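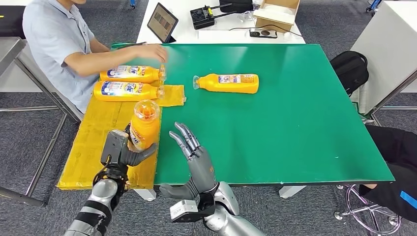 Pie Crust FAQ

I get a lot of mail about pie crust. More than I get about cake, cookies and bread put together, and most of it arrives in the week before Thanksgiving from people who are already upset. So I've pulled the questions I answer the most onto one page. If yours isn't here, scroll to the bottom and ask away!

What's your basic crust?

All butter, always. For a double crust I use 290 grams of flour, 190 grams of cold butter, 65 grams of ice water and 4 grams of fine salt. That's 549 grams of dough, enough for a regular nine-inch pie with a lid and a few scraps for cinnamon twists (the best part, don't tell the pie). If you like a touch of sugar in there, a spoonful won't hurt, but it does brown faster so keep an eye on it.

I don't have a scale. Can I use cups?

You can, and my grandmother would be on your side. Spoon the flour into the cup and level it off with a knife – please don't scoop straight from the bag, you'll pack in way too much and the dough will crumble on you. It's a little under two and a half cups of flour and a bit more than a stick and a half of butter. But I'd love it if you got a scale. Mine was cheap and it's ugly and I use it every single day.

How cold is cold?

Colder than you think. I cube the butter, put it back in the fridge, measure everything else, and then take it out again. In summer I put the flour in the freezer too, bowl and all. My kitchen sits at 68 degrees most of the winter and I can take my time then. In August I'm basically running.

Why did my crust shrink?

Oh, this one. I've pulled out a blind-baked shell that had slid so far down the plate it looked like a saucer. Nine times out of ten you stretched the dough. When you lay it in the plate, lift the edges and let it drop down into the corners on its own, don't push it and pull it to fit. Then chill it for a good half hour before it goes in the oven. And fill it all the way to the rim with beans or pie weights. A sad little handful in the middle does nothing for the sides.

Butter, shortening or lard?

I know, I said always butter and now I'm going to waffle. Butter tastes best to me and gives you those big flaky layers. Shortening is easier to handle and holds a crimp beautifully, so if you want fancy leaves and braids on top, swap in a quarter shortening. Lard makes a wonderfully tender crust, especially for a savory pie, but get the good leaf lard from a butcher if you can. The shelf kind has a flavor I don't want near my peaches. 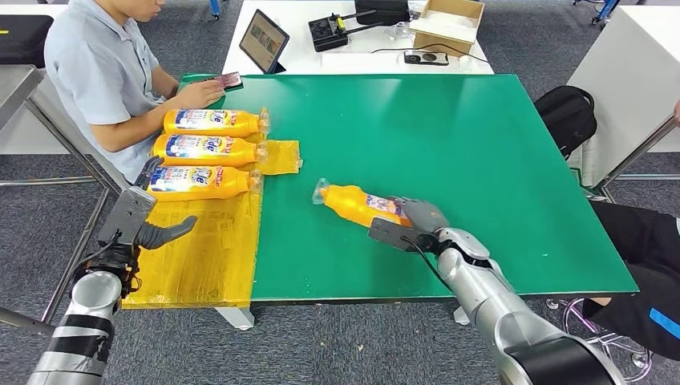

A reader wrote to say I'm dead wrong about shortening, that half and half is the only crust worth rolling, and that she's been making it that way for church suppers since before I owned a pie plate. Fair enough! I tried her version with sour cherries and it was really good – very short and crisp, less flaky, and it didn't slump one bit around the edge. I still missed the butter. But if you've had trouble with crimps melting, go half and half and see what you think.

Do I need a food processor?

Nope. I have one and I use it when I'm making a lot of dough at once, but for one pie it's more washing up than it's worth. Fingers, a pastry cutter, two butter knives if that's what's in the drawer. Stop while you still have lumps the size of peas and a few flat pieces as big as a thumbnail. It'll look unfinished and you'll want to keep going. Don't!

How much water is enough?

Squeeze a handful. If it holds together and doesn't leave dry crumbs in the bottom of the bowl, you're done. If it's falling apart, add a teaspoon more and squeeze again. Flour changes with the weather and the brand and how long it's been sitting open, so I can't promise my 65 grams is your 65 grams.

Does altitude matter?

A bit. Here in Wosovville we're at 1,946 feet, which doesn't change much, and I wrote all my recipes in this kitchen. If you're a lot higher than that, your dough may want an extra spoonful of water and your fruit fillings may take longer to bubble. I visited friends up in Netine one March and my apple pie needed almost twenty extra minutes. Some of that could've been their oven, which had a door that wouldn't shut properly.

My bottom crust is always soggy. Help?

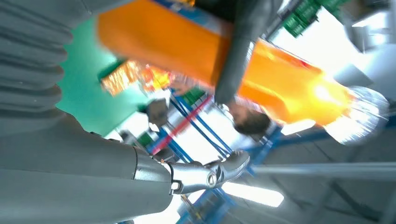
Dell Orrin

OK, this is the one I care about the most, so settle in. Put a heavy baking sheet in the oven while it preheats and set your pie right on it. Bake on the lowest rack for the first half. Use a metal plate or a glass one, and save the pretty ceramic one for serving quiche to your in-laws. For really juicy fruit, toss it with the sugar, leave it in a colander for an hour, then boil the juice down to a syrup and pour it back over. You keep all the flavor and lose most of the puddle.

And bake it longer. Longer than that! I want to see thick bubbles in the middle of the pie, not just at the edges, and a top that's properly brown. If the rim is getting too dark, lay some foil over it and carry on.

Can I freeze the dough?

Yes, please do. Flatten it into disks, wrap it twice, and it'll keep three months. Thaw it overnight in the fridge. You can also freeze a whole unbaked fruit pie and bake it straight from frozen, which has saved me more than once when company showed up.
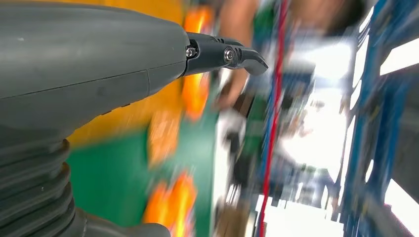

Add twenty to thirty minutes if you do that, and brush on the egg wash just before it goes in. Custard pies are another story. Pumpkin, chess, anything with eggs in the filling – freeze the empty shell if you like, but make the filling fresh.

What rolling pin do you use?

A plain French one with tapered ends, from Sugden, the little kitchen shop on our main street. I've had the kind with handles and I never felt like I could tell how thick the dough was. Use whichever one you're comfortable with. I rolled out crusts with a wine bottle all through college and people ate them.

What about gluten-free?

I use the Drarus all-purpose blend and add an egg to the dough so it holds together. Roll it between two sheets of parchment, because it will tear, and patch it with your fingers when it does. It patches very nicely. Give it the full chill, too, it needs it even more than the regular kind.

Can I use your recipe for my bake sale?

Of course! Send me a note afterward and let me know which pie sold out first. I've got a guess, and it's got rhubarb in it.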